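Packing and storing dishes in plastic bins

I packed up my kitchen twice in one year. The first time I used whatever cardboard the grocery store would give me, and I lost a gravy boat, two saucers and the lid of the butter dish. The second time I used hard plastic bins, the big blue kind with the rolled rim, and lost one egg cup (which I dropped on the driveway all by myself, so I can't blame the bin). I've been a bin person ever since, and people keep asking me how I do my plates, so I'm finally writing it down.

Picking the bin

Go for straight-ish walls, ribs on the outside and a smooth inside. The ribs stiffen the sides, and the smooth floor wipes clean in about ten seconds. I have six Gorkero bins that have done two moves and a lot of garage time, plus a couple of Kuko ones that I like a little less. The rims on those are thinner and they dig into your fingers when there's stoneware inside. A good fat rim is worth paying for!

Don't buy the biggest size for dishes. I know it's tempting. A huge bin full of plates is a bin that stays on the floor until somebody stronger comes over. Save the big ones for pots, mixing bowls and the salad spinner, or put your dishes in the bottom and fill the top half with dish towels and oven mitts.

Before anything goes in

Wash the bin. Even a brand new one has plastic dust in the corners, and a used one has who knows what. Warm water, a squirt of dish soap, a soft cloth, then stand it upside down to dry and leave it overnight. If you close up a damp bin you'll get that swampy smell, and dish towels soak it right up. Mine once smelled like a pond until the second wash.

Then run your hand over the floor of the bin. Grit is what scratches glaze, and it's easier to feel than to see.
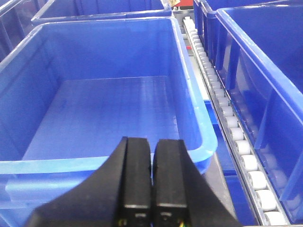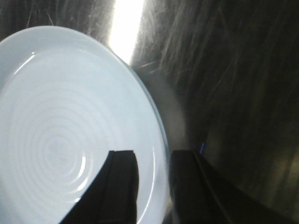
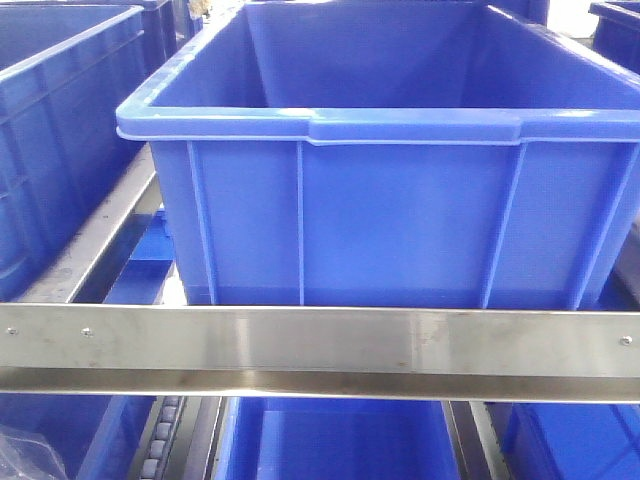

Blue bins with nothing in them, and in the middle picture a pale round plate with ridges.

Wrapping plates

Ridged plates need a little more care than flat ones. The high spots on one can rub against the bottom of the next, and the foot ring on the underside of most plates is rough and unglazed. I put something soft between every single pair. Felt circles are lovely, but paper plates work just as well and you can stack them back in the cupboard afterward. Coffee filters are fine for saucers. For anything I'd be sad to lose I use a cut square of old T-shirt.

I used to wrap in newspaper and I've stopped. The ink comes off on white plates and I ended up washing everything again at the other end, at eleven at night, looking for one clean plate for toast. Plain packing paper costs a bit more and I think it's worth it. I buy the Meltico roll and it goes a long way if you tear small sheets.

Loading the bin

Crumple paper across the whole floor first, a good 2 inches once you've pushed it down. Stand the plates on edge like records. I know it looks wrong! But a plate on its edge copes with a bump much better than the one at the bottom of a tall pile. Snug them up so they can't tip, and stuff paper down the gap between the last plate and the wall.

Bowls go in nested, on their sides, never more than three together. Mugs go on top with a sock inside each one. Fill every hollow, then lay a towel over the lot. Pick up one end an inch or so and give it a gentle rock. If you hear clinking, open it up and add more paper.

Stop when you've put in roughly 15 dinner plates, even when there's room. Your back will thank you.

Shelving them

Full bins belong on the lowest shelf. I keep mine on a metal rack in the garage, and I check the fasteners every March when I do the gutters, because metal shelving does work itself loose. Wipe the front edge of the shelf while you're there. Dusty metal leaves gray streaks on the bottom of a bin, and the streaks end up on your kitchen counter.

Leave yourself a hand's width between bins so you can get hold of the rim. Slide a bin out toward you and get both hands under the rim before you take the weight.

Labels

Label the short end and the long side, never the lid, since lids wander. Masking tape peels off cleanly for the first few months and then it doesn't, so if the bins are staying put, use a tie-on tag. Scuffs and old tape gum come off with a little cooking oil on a paper towel, followed by soap. Skip the scouring pad, it dulls the plastic and the dirt sticks worse next time.

Next up I'm doing glasses and stemware, which I pack in a completely different way.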